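Clinden Shared Workshop: Build Your Own Gripper Arm
Handout 4. Holding an object between two flat fingers
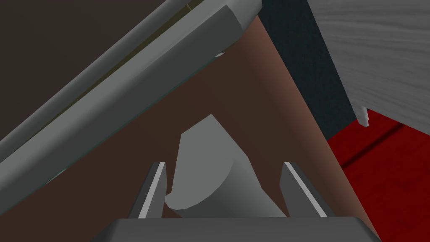
Fig. 1. Simulator view from the left hand: a grey object held between the two fingers.

Date of this version: 24 November 2025
Prepared by Fuseini Darko. Corrections by Ohemaa Odoi.

4.1 What you need before you start

You should have finished Handout 3, so your gripper base is bolted to the wrist plate and both fingers open and close without rubbing. If one finger still rubs, please repair this first. Bring also the laptop with the Trestoteck simulator installed. The members who build at home in Stultcombe can use the older version, but the menu names are a little different there.

4.2 Why we try the grip in the simulator first

In March we broke two servo gears in one evening. Both times the command asked the fingers to close further than the object allowed, and the motor continued to push. In the simulator the same mistake costs nothing. You see the current value go up, you stop the program, and you change the number.

Look at Fig. 1 again when you place your own object. It stands well above the finger tips, and it is a little closer to the left finger. A small difference like this is permitted. When the difference is large, one finger touches early and pushes the object sideways before the other finger arrives.

4.3 Settings

Controller board: Kamata, the small one from the parts drawer
Closing steps: 389
Current limit: 57 per cent
Wait after contact: 15 milliseconds
Maximum log lines: 3,000

The number of closing steps is for our standard fingers. If you have cut your fingers shorter, the number stays the same, but you must do the zero position again (Handout 2, section 2.5).

4.4 Procedure

Open the fingers completely and set the zero.
Move the hand forward until the object is between the fingers. Do not lower the wrist at the same time.
Close with the slow profile. Watch the current, not the picture.
When the current reaches the limit, the program must stop the motor by itself. If it does not stop, press the space bar and check the limit value.
Lift by a small amount and wait. Then save the log with your name and the handout number.

Repeat the procedure with the object turned. A curved side gives less contact with a flat finger than a flat side does, so expect a different current curve.

4.5 Common mistakes

The limit is written in the program but not sent to the board. After each change you must press Send.
The wrist camera is loaded with the mirror option on. Left and right are then exchanged and you correct in the wrong direction.
The rubber pads are chosen in the simulator, but the real fingers have no pads yet. Your real grip will be weaker than the log says.

4.6 For the next meeting

Please bring one saved log in which the object was held and one in which it slipped. We will put the two curves on the same page and compare them. Ohemaa will have the drill press ready for those who still need to make the holes for the pads.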